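Notes on the Pikness Reading Room

The Pikness Reading Room has revised its lending terms for the winter season. Members may now keep a book for 42 days, and renewals are accepted by telephone until closing time on Tuesday. The catalog lists 1,473 titles – most of them novels, with a growing shelf of local history from Naltton.

Sosina Gebretsadik continues to oversee the history shelf. Requests for older maps should be sent to her in writing.
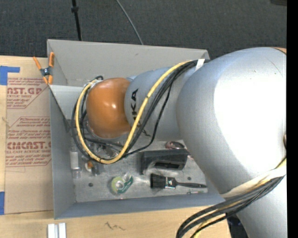
How long may a member keep a borrowed book?
A member may keep a book for 42 days and may then renew it by telephone.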